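Open afternoon at Prosley

Thank you to everyone who came to the Trerel open afternoon in January. We had 30 places and all of them went, so a second date is being planned.

Padmavathi Achari opened at 2 with a short talk on hand-held grippers and how they are used to teach robots household jobs. Visitors then had a go at sorting jewellery themselves, which most found harder than it looked – cords catch on everything.

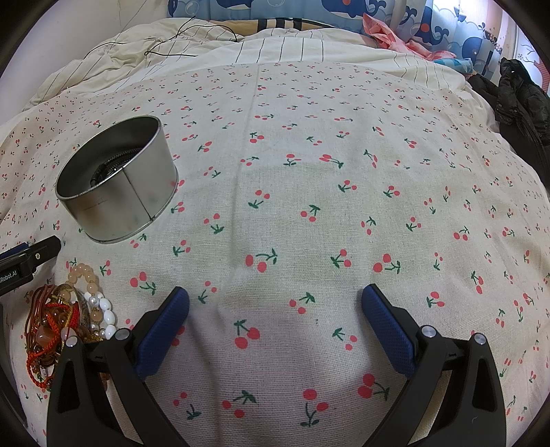
Bracelets, beads and a tin on the cherry cloth, with the gripper open.

Renji Oda took questions afterwards. Several people asked about small, soft items, and he said tangled cords are still among the hardest things to pick up cleanly. Salma Tazi has put the slides in the members' area.

The next session will be on folding clothes. Places are limited to 14 this time, so please reply early if you want one. Tea is provided, parking is behind the building.

Search this site Go
Last updated: January
Contact us | © Trerel | Back to top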